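7.2 Recovering from a wrist-roll fault (code 119)

Code 119 is raised when the wrist rolls past its soft limit during a simulated run. The Quartey controller holds the arm and leaves the gripper at its last commanded opening.

CAUTION — Do not clear the fault while a job is queued. The queue restarts at once.

1. Pause the simulation and open the wrist view.
2. Check that the gap between the fingers is empty.
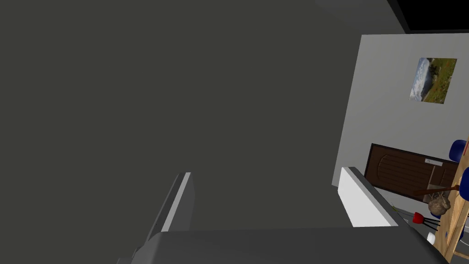
3. In the Joints panel, note the roll value. A tilt of nearly 45 degrees against the room points to a stale home offset.
4. Set joint 7 to manual and jog it back in steps of 2 degrees.
5. Clear the fault, then reload the Dillurska scene file.

Note: If code 119 returns within 14 cycles, stop and send the log to Jonas Zürcher at Skomholm. Do not widen the soft limit.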